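Windholm moves household packing work to Drotport

DROTPORT, September 5, 2025. Windholm has moved its household packing work into a single hall on the Lagman site in Drotport. The work was previously split between Porkport and a rented unit near the harbor. Both of those addresses are now closed to deliveries, and goods sent there will be forwarded until December.

The hall has a floor area of 2842 square meters. Receiving is on the north side, sorting and packing are in the middle, and finished orders leave from the south doors. Rack space is set up for 272 pallets. The racks were brought over from Porkport and bolted down again after a load check, and the lower beams were raised by one hole to clear the taller cartons.

Orders packed at the site are mixed household goods: kitchenware, storage boxes, textiles and small furniture parts. Each order is checked against a printed list before the carton is closed. Fragile pieces are wrapped one by one and packed upright, with the heaviest item placed at the bottom. Cartons over the weight limit are split in two and given the same order number with a suffix. The weight limit itself has not changed.

Planned output is 1000 cartons per shift once all five packing lines are in use. Three lines are running now. The fourth is waiting for a replacement scale, and the fifth will stay closed until the floor markings have been repainted. During this period, orders received after noon may leave one working day later than usual.

Windholm has also changed the filler used in its cartons. Paper replaces air cushions in all sizes except the smallest, where the goods are held by a folded insert. Customers who return items are asked to reuse the original carton and to place the return slip on top of the filler, under the flaps. Slips taped to the outside were often lost in sorting at the old address.

Pickup at the south doors is by booking only. Trucks enter from the Lagman side and leave by the same gate, as the east road is closed to vehicles over 5 metric tons. Booking numbers issued for the harbor unit remain valid and do not need to be exchanged. 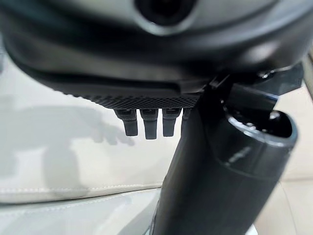
Windholm household packing, Drotport.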